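Home Robots Space Animals Try It Yourself Ask Us

How do you teach a robot to pour a drink?

My name's Tharushi and I teach robots to do little jobs. Great, isn't it? You might think I type in a giant list of orders, but mostly I just show the robot, a bit like your gran showing you how to crack an egg.

I wear special gloves, and when I curl my fingers the robot curls its fingers too! I can see what it sees, so I have to pretend its hands are my hands. It feels very odd for the first hour (I kept reaching for my own cup of tea).

On Tuesday we were practising with a drinks machine.

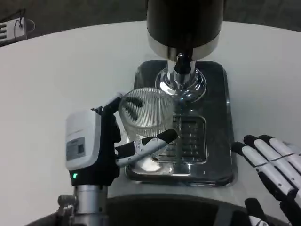
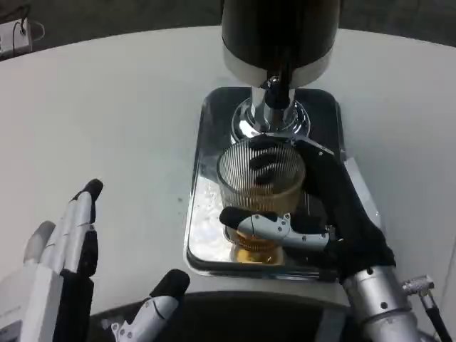
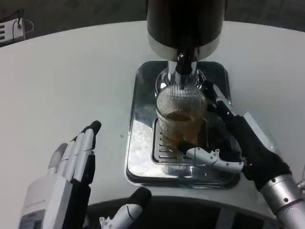
A robot hand holds the ribbed glass at the drinks machine in all three pictures.

Glass is tricky. Squeeze too hard and crack! Too soft and it slips. So I do the same job again and again, and the computer saves every finger wiggle. My friend Pranab says we'll need almost 1000 goes before the robot can try it alone.

Want a go at home? Get a friend to shut their eyes, then use only your words to help them pick up a plastic cup. Now guide their hand instead. Which one was quicker?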